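Nidach fabric shaver: three months of de-bobbling

I've had the Nidach since March and it has been through most of the wardrobe by now, so I feel ready to say something useful about it. 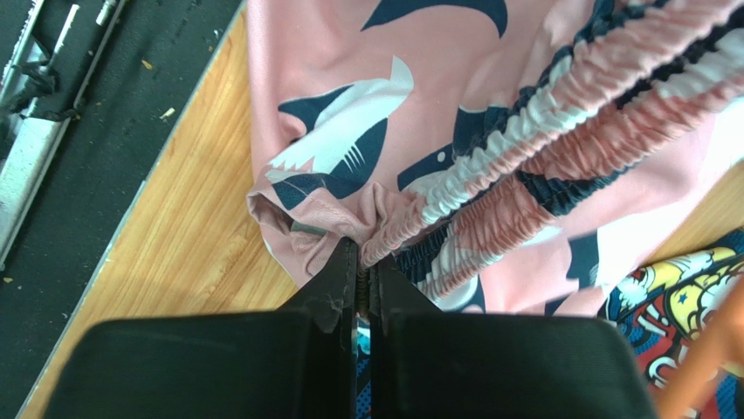
Sharks on salmon pink, one of the prints in this house.

First off, it's a good little thing! I paid 11 pounds for it in the Farngate sale, and my old Skadden cost nearly twice that and chewed a hole in a cardigan I loved (still cross). The Nidach has a guard that clicks over the blades at two heights. I keep it on the higher one for anything knitted and only drop it down for coats and the sofa.

It charges by USB and the box says 60 minutes a go. Mine gives up a bit sooner than that – fine for two jumpers and a pair of leggings, not so fine if you've decided to do the whole sofa in one evening. You can't use it while it's plugged in either, which is annoying.

On wool it's brilliant. My grey Pană jumper had gone so bobbly under the arms that I'd stopped wearing it to work, and it came up lovely in one sitting. Fleece is good too. Printed jersey and kids' pyjamas I'd go easy on, low pressure and small circles, and stay off the seams. Thin 100 per cent cotton tees I wouldn't bother with at all.

The fluff pot is too small. I'm forever stopping to empty it, and the lid is stiff so half of it ends up on my lap. There's a brush in the box for cleaning round the blades, and you do need it.

Noise is all right, a bit like an electric toothbrush. The dog left the room the first time but she's used to it now.

I'd give it 9 out of ten if the pot were bigger, so call it eight. Spare blades come in pairs and I've just put my first one in.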